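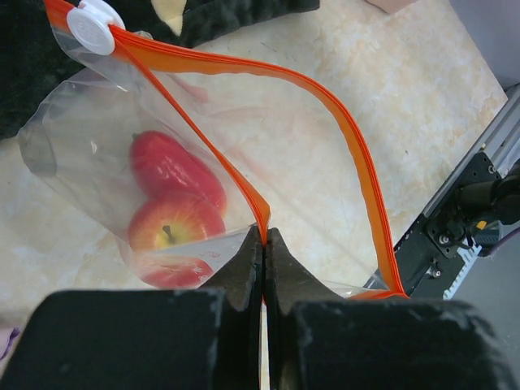
Morning all, can everyone hear me at the back? Lovely. I'm Kristóf Magyar, I run the draw at the Parnden Open, and I've been asked to talk about rain. (Pause, let them groan.)

So, last May. 120 players, eight clay courts, and it poured for two days solid. By the second evening we'd finished 17 matches and I had a queue of parents outside my office!

First thing I got wrong: I kept saying "we'll look again in 20 minutes". Don't do that. Players warm up, cool down, eat a banana, warm up again, and by the fourth time they hate you. Pick a proper time and stick to it.
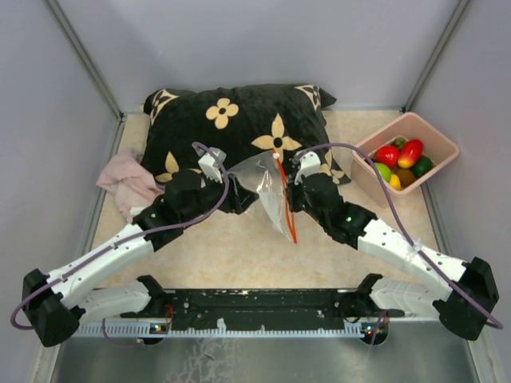 Second thing was the indoor courts at Waston. We'd never booked them, just assumed they'd be free, and of course there was a badminton club in. This year I rang in the winter and paid the deposit.

Then shorter sets. I know, I know, some of you can't bear them. We used them for the doubles and the plate, kept full sets in the main draw, and I had two complaints, both from the same dad.

(Skip the Sawatzky slide if running late.)

Right, scheduling the semis. Who here has had a player down for two matches at once? Hands up, come on.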